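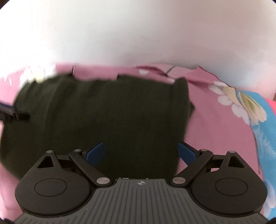

Notes from the Sostetti saleroom

Lot 62 in the spring catalog was listed as "a Dekker mantel clock, in going order." It was going when we unlocked the cabinet for viewing and it was going when the bidding opened. It stopped on the stairs, on its way to the buyer's car, and has so far declined to start again. The buyer has been very decent about it and says he bought it for the case.

Otherwise the sale went well. Of the 38 lots of silver plate, all but two found homes, and the two that didn't were both toast racks. We have tried toast racks in pairs, toast racks with a butter dish thrown in, and once, in August, a toast rack described as a letter holder. They will be back in the next sale with a lower estimate and the same photograph.

The surprise was the Fleta tea service, which came in from a house clearance in Cunenine wrapped in old seed catalogs. One saucer is a replacement and the sugar bowl has a hairline crack, both stated in the listing, and it still made $2,616 after a long tussle between the room and the telephone. Three people have since called to say they have the same service, only better. We would be glad to see them. Please bring the lids.

A word on brown furniture. Every year someone writes that it is coming back. A very handsome oak chest of drawers went for less than the cost of delivering it, so if it is coming back, it is walking.

Consignments for the next sale close on 18/04/2024. Small items can be left at the front desk during office hours. For anything with legs, call first. Payment to sellers goes out by check once the buyer's money has cleared, and unsold lots should be collected within two weeks, toast racks included.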